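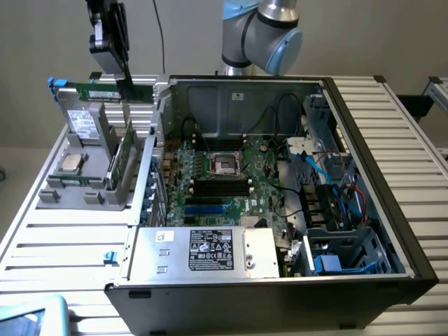

Department of Theater and Performance Studies, Nundthorpe

4. Laughter and Silence in the Solo Show

4.1 What we listened for

The solo performer has no partner to play against, so the audience becomes the partner. Every actor we spoke to told us this within minutes of sitting down, and we wanted to find out what it sounds like in practice. In this section we turn from the script of The Lamp Room, discussed in Section 3, to the evenings on which it was performed. The piece is a 75-minute monologue, written and performed by Noura Saliba, and it played in the small studio at the Dovach theater through September. We attended 10 performances, and what a pleasure that was! The same words, the same chair, the same gray coat, and a different show each night.

Our method was simple. Two listeners sat on opposite sides of the house and marked a copy of the script whenever the audience made a sound that could be heard across the room: a laugh, a gasp, a murmur, a burst of clapping. We also marked silences in which Saliba held a pause longer than the script called for. Over the full set of performances this gave us 2153 marks, of which 395 were held pauses. The two copies were compared the morning after each show. Where the listeners disagreed we kept the mark only if the sound recording supported it.

4.2 The moving laugh

The most exciting result concerns a single line. Near the end of the first half, the narrator remembers her grandfather auditioning for a role he had already been promised. The line that follows ("He was the only one there, and he came second") is the obvious joke, and on the first nights it drew the loudest laugh of the evening. By the fourth performance Saliba had begun to slow down before it. She looked at the floor, she buttoned the coat, and the laugh came early, on the buttoning. The line itself then landed in quiet, and on three nights we marked a murmur there where a laugh had been before.

We find this wonderful, and also useful. Studies of comic timing tend to treat the laugh as the end of a unit, the place where the joke pays out. In The Lamp Room the laugh slid backward through the unit until it arrived before the words that were meant to cause it. The audience was laughing at what it trusted her to say. Saliba, asked about this in interview, was cheerful and a little evasive: "I got greedy for the quiet. Once I knew they would go with me, I wanted to hear what was under the joke."

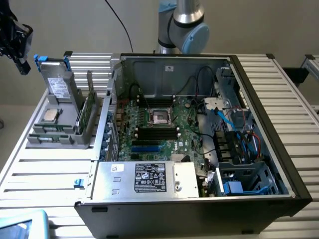 Figure 4. Open desktop tower on its side, CPU socket and memory slots empty.

4.3 Small houses and full houses

The studio seats 120, and one performance sold just 47 tickets. We expected a thin night. What we heard was the richest set of pauses in the whole run. Saliba brought the chair forward to the edge of the playing area and spoke several passages at close to normal speaking volume, including the long letter in part two, which she usually pitches to the back row. Laughs were fewer and shorter, but the held pauses grew, and the letter ran almost two minutes longer than on the night before.

Si-eun Yang, who directed the piece, had left the choice open on purpose. Her prompt book has no fixed position for the chair after part one, only a pencil note reading "where the room is." Compare this with her earlier production of Abou Jaoude, a family drama for six actors in which every move was set to the inch. She described the freedom of the solo show as "terrifying for me and lovely for everyone else," and we would add that it was lovely for two researchers with pencils.

It is tempting to say that small houses make for braver acting. One performance can't carry that claim. A full house on the closing night also produced long pauses, though in other places, mostly around the songs. We think it safer to say that Saliba was reading the size and mood of the room from very early on, and that the first few minutes of the show, which look loose on the page, give her the space to do it. The opening story about the missed train has five possible endings in the script. We heard all five.

4.4 Repeat visitors

A handful of people came more than once, and several kindly stayed behind to talk with us. One woman had come three times and could quote whole passages of the letter. She told us she still laughed at the buttoning of the coat, and that she had started laughing a shade sooner each time. Another visitor, a member of the Flutance amateur players, came back because he had heard a different ending to the train story from the one his sister heard. These talks were informal and we don't treat them as data, but they pointed us toward the question taken up in Section 5: how much of a performer's timing is learned by the regulars in the seats, and passed along by them to the strangers sitting nearby.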